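Arm Bench Rules: the questions I get asked most

Updated Mon 24 September

I look after the shared arm benches at Solteo, and I end up answering the same things over and over (happily! mostly!), so I put them all on one page. If your question isn't on it, write to me through the Baysal booking page and I'll add it.

Do I need training before I book a bench?

Yes, the short session, even if you ran arms at your last job. It takes 20 minutes. We do it on the bench you've booked, and you'll press the emergency stop yourself, more than once, until your hand goes to it without you looking.

Can I work alone?

You can set up alone and you can write code alone all night if you like. Once the arm has power, though, I want 2 people in the room. The second person can be doing their own thing as long as they can reach a stop.

Where do the pendants go?

On the side table, screen up, red button clear. Please don't stack anything on top of them — I've found a jacket on one before and I was not a delight about it. If your setup has two pendants, know which one goes with which arm before you start.

Why all the tape?

The cells tell everybody where things belong. One task item or group per cell, and put it back in the same cell when you reset. It sounds fussy until you're comparing runs from different days and half the objects have wandered.
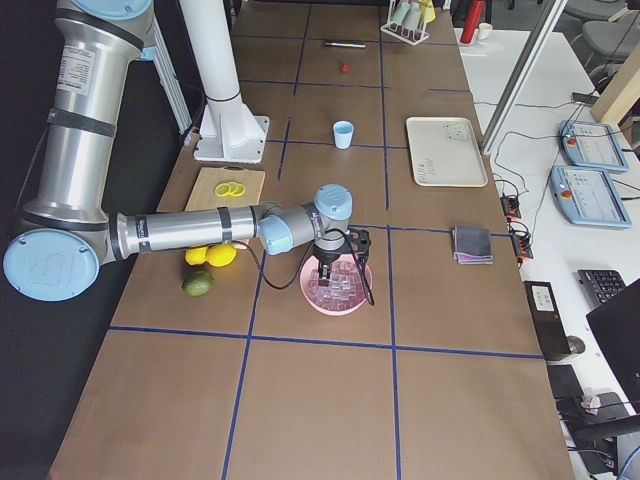
Food and drink setups are the ones I get the most mail about, so let me do those together. Fruit is fine. Ice or fake ice is fine, in a bowl, with power strips and laptops kept off the taped table. Real knives stay in the drawer unless you've cleared it with me first. And anything that has been on a bench is a prop from then on, so please don't eat it, however good the lemons look!

How fast can I run the arm?

For a new task, 20 percent for the first 6 clean runs, then come talk to me. The Wandetti group asked for an exception and got the same answer.

What about cables?

Check the wrist cable through the whole reach before you run at speed. You want slack, but you don't want a loop that can snag a bowl or a cup.

Somebody reached in while the arm was moving. Do I report it?

Yes please, even if nothing happened. The form is in Fitar under "near miss" and it's short. I'm not going to yell at anyone. I'll be going through the forms in October and changing the rules where they need it.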